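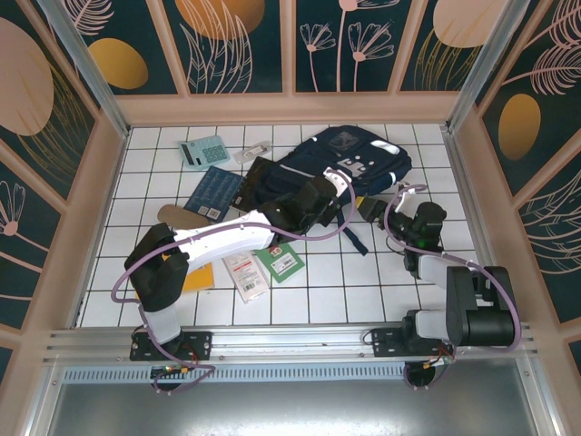 Every robotics lab has an incident log, and most of them make poor reading. The one kept at Rimberg, a small outfit that trains pairs of robot arms to handle household things, is an exception. I spent part of April with it, and my favorite entry is number 164, in which a robot packed a school bag so firmly that it then declined to give the bag back. The task is one most nine-year-olds can manage while arguing. There's a navy backpack on white tile, a turquoise calculator, a blue notebook, a few packets of this and that, and two arms bolted to a rail to sort it all out. On 20 practice runs in a row the arms had behaved. Then the left gripper closed on a fold of fabric, the software decided the fold was a notebook, and the trouble began.

The left arm pulled. The right arm, which had been told to hold the bag steady, held it steady. Neither knew the other was the problem. According to the log, the motors strained against each other for 20 seconds before an operator reached for the stop button, which was on the far side of the bench, behind a coffee.

The stop button did what it was built to do, and here the entry gets interesting. Cutting power to an arm that is holding something up means the arm is no longer holding itself up. The left one sagged, still clamped, and took the strap down with it. The damage came to one stripped gear and one operator's bruised knuckle – he had put his hand in to rescue the bag. 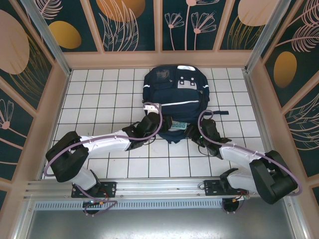 Grisivitz, the consultancy brought in to look things over, wrote a report that spends four pages on the knuckle. It's right to. These are light arms, and light arms make people careless. You wouldn't stick your hand into a car plant's welding cell to save a backpack, but a machine the size of a desk lamp seems like something you can reason with.

The fixes were dull and cheap. If both grippers are on the same object and the load climbs for more than 200 milliseconds, both now let go. The stop button moved to the near side. A stop now lowers the arms slowly before the power goes, and hands stay out until they've settled. The coffee has been given a shelf.

What the arms still lack is any good idea of where a bag ends and its contents begin. Cloth folds and straps wander, and a dark notebook beside a dark bag is a puzzle even for people with eyes. Rimberg's engineers talk about this with the weary fondness of parents – they expect more entries.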